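Lerkthorpe (television series)

Lerkthorpe is a reality television series in which a group of single people live together in a former boarding school and form couples under the eyes of the viewers. It was created by the producer Vaughn Tillman and is made by the company Drendov. Five seasons have been shown. The title comes from the village where the first two seasons were filmed, and it was kept when the production moved to a larger house near Virden.

Format

Each season begins with twelve contestants, who are called "boarders" in the show. They have no telephones and no clocks, and they must choose a partner before the first dinner. Every fourth evening there is a ceremony named Roll Call, where each boarder may stay with the partner or ask for another one. A person who is left without a partner goes to the attic room, and the public votes whether this person returns or goes home.

The winning couple receives a prize, but the two must decide separately if they want to share it. In the third season Gus Whitlock kept the whole sum, and the rule was changed after complaints from viewers. Now the money is divided before the final and the vote decides only the title.

Production

The house is fitted with fixed cameras in all rooms except the bathrooms. Tillman has said in interviews that the first season produced 480 hours of usable material for each week on air, and that the editors slept in the building. From the second season the work was divided between two teams, one for the day and one for the night. The narrator is Jaanus Lill, a former radio presenter, whose slow and dry manner is often imitated by comedians.

The opening song, "Azar", was written for the series and is sung by Agnese Petrauskas. A longer version was released as a single after the second season. It stayed in the charts for 40 weeks - longer than any season of the program itself.

Seasons and contestants

The first season was won by Nadiia Didenko and her partner, who separated in October of the same year. Didenko later returned as a guest and criticized the newer contestants, saying that they arrive with a manager already and speak as if they were in an advertisement. Her remarks were widely repeated in the entertainment press. Two boarders from the fourth season answered her on their own channels, and the quarrel continued until the reunion episode, where she sat between them.

The fourth season was the longest, with 111 episodes. For the fifth, the number was reduced and the weekend summary was removed.

Reception

Early reviews were mostly cold, and several critics found Roll Call cruel. The opinion became milder with the second season, when Lill received more space for his comments. The broadcaster registered 362 complaints about the final of the third season, the highest number for any episode of the series.

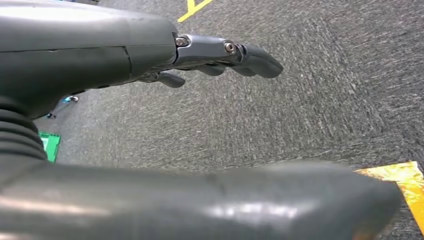 Later seasons were received with less excitement, although the audience under thirty remained faithful. Some critics wrote that the couples had become too careful, and that the arguments in the kitchen, once the best part of the program, now looked prepared. Tillman rejected this and said that the boarders receive no script. A sixth season has been ordered, again to be filmed in the house near Virden.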